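Clothing table, August — notes
Present: Thu Sầm (chair), Ninh and Tillitz reps. Karero sent apologies.

1. Folding. Agreed: tees lengthwise first, collar to the back, then down to a square. Stack goes in the back left corner. Sizes to be checked befroe stacking. 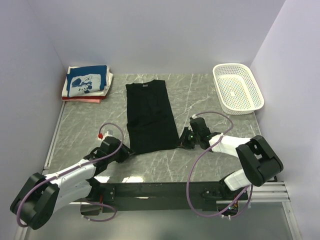 Black tee folded lengthwise, folded stack and white basket behind.

2. Basket. Keep for odd items only — no folded stuff in it. Thu to ask Brustadton for a second one.

3. Dark fabrics. Hems hard to see on black, edges to be lined up by hand. Slower but fine.

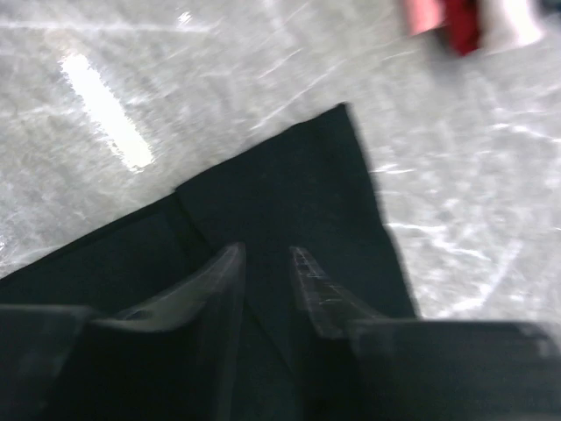
Last updated: August, 16:40

4. Numbers. 281 pieces in, over 300 expected by next meeting. 31 put aside for mending, Ninh taking them.

5. AOB. Labels runing low. Tillitz to order.

Contact the secretary | © Brustadton Clothing Table | Back to top
2 comments · 21 shares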